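Visit report: Porneck instrument reprocessing plant, open day 8/3/24

Hanne Kragh and I attended on behalf of our own sterile services department.
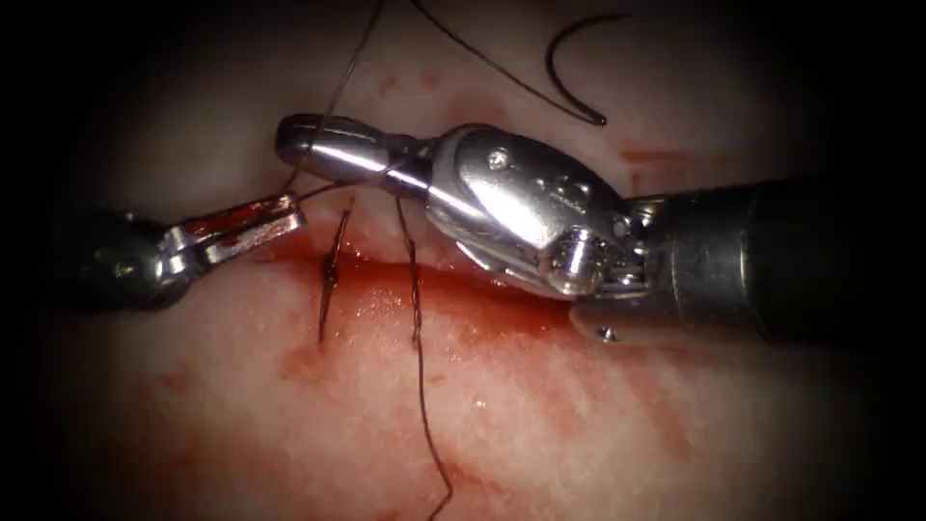 Porneck handles reusable surgical instruments for hospitals that no longer have the floor space to do it themselves. The site is a single-storey building with a dirty side, a clean side and a sterile store. Visitors were taken round in the reverse order of the work, from the store back to goods-in, so that no one carried anything from dirty to clean. Gowns and overshoes were changed at each door.

Capacity is given as 2,000 trays a week. The plant runs 17 washer-disinfectors in a single row, loaded from the dirty side and unloaded from the clean side, with the doors interlocked. Each machine prints a cycle record, and the record travels with the tray until release. We asked what happens when a printer jams. The tray is held and the cycle repeated, even if the control panel shows a pass.

Anselmo Henao took our group through the cleaning stage. Instruments with narrow channels are flushed by hand before they go into the ultrasonic bath, and the flushing time is set by channel length. The rinse water is treated on site. Hardness and conductivity are logged at the start of each shift, and the log was left open on the bench for us to read. Two entries had been corrected and initialled properly.

Inspection is done under magnifying lamps at 39 benches. Hinges, serrations and box joints get most of the attention. Staff change bench position every hour to rest their eyes. The lighting is better than ours. The seating is worse, and Dayana Tello, who supervises the room, told us that new chairs are on order.

Tray tracking uses a package called Murkix. Each tray has an etched code, scanned at every transfer. Single instruments are not tracked except for loan sets. Hanne tried a search on a loan set and had its full history on screen in a few seconds. The report layout is poor and long names run off the page when printed.

Packing is mostly in rigid containers, with wrap for the odd sizes. Filter retention plates are checked by a second person. The sterilisers were not running, so we saw an empty chamber and the weekly leak test sheets only.

Points to follow up:

Ask Porneck for their flushing times by channel length.
Get the lamp model used at the inspection benches.
Check whether our washers can hold the printed record with the tray.
Send Dayana Tello our wet pack figures, as promised.

Parking is at the rear, past the weighbridge. The front gate is for lorries only. Lunch was provided.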